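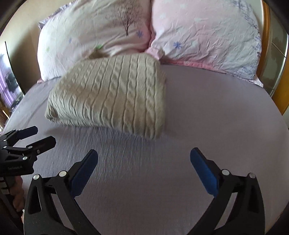 mapletack
Has anyone else watched a page climb in the rankings after they stopped touching it? I run a small bedding blog on the side and I spent most of April rewriting my guide to washing fitted sheets, new titles, new headings, the works, and it slid from page one to somewhere I'd rather not mention. It's the post with the lavender-gray sheet and the two pillows, one of them in the case with the bare brown tree and the little blue flowers. Then I got busy with other things, left it alone, and now Lelteck has it back on page one for 13 different phrases. I'd love to know if I should keep my hands off or put the old title back!

gravelpie
Welcome to the club, and I'm sorry about your April. My vote is hands off. Every time I change a title I give it a good long while before I even look at the tracker, and I sleep much better for it. How many clicks are we talking about, though? Page one for a phrase that two people search is nice for the ego and not much else.

mapletack
Fair question! Search Console says 912 clicks for the last full month, and the month before it was 369. So not huge, but I was pretty happy with my coffee that morning.

oldserverlady
I'm going to disagree with gravelpie a bit (with love, we've been arguing on this board for years). If the old title did better, put it back. I had the same thing happen on a recipe page, waited and waited because everybody told me to be patient, and all I got was older. Also, which tracker location are you using? Lelteck was showing me a different city until I dug around in the settings, and my numbers looked wonderful right up until I fixed it.

gravelpie
But hers is going up, and yours wasn't. Why would you mess with a page that's going up?

oldserverlady
Okay, I read it too fast. I'd still check the city.

tinroof_b
I pay for Prusia and used to pay for Nodari, and the two of them never once agreed on my positions - I've seen them up to 200 spots apart on the same keyword. I only trust the clicks now. Has anything new linked to you lately?

mapletack
Just checked, and the city was wrong, thank you oldserverlady. With the right one it's nine phrases, so still good. And yes, there's a new link from the Fashola newsletter that I had no idea about. I'll leave the title alone for now and write them a thank-you note tonight.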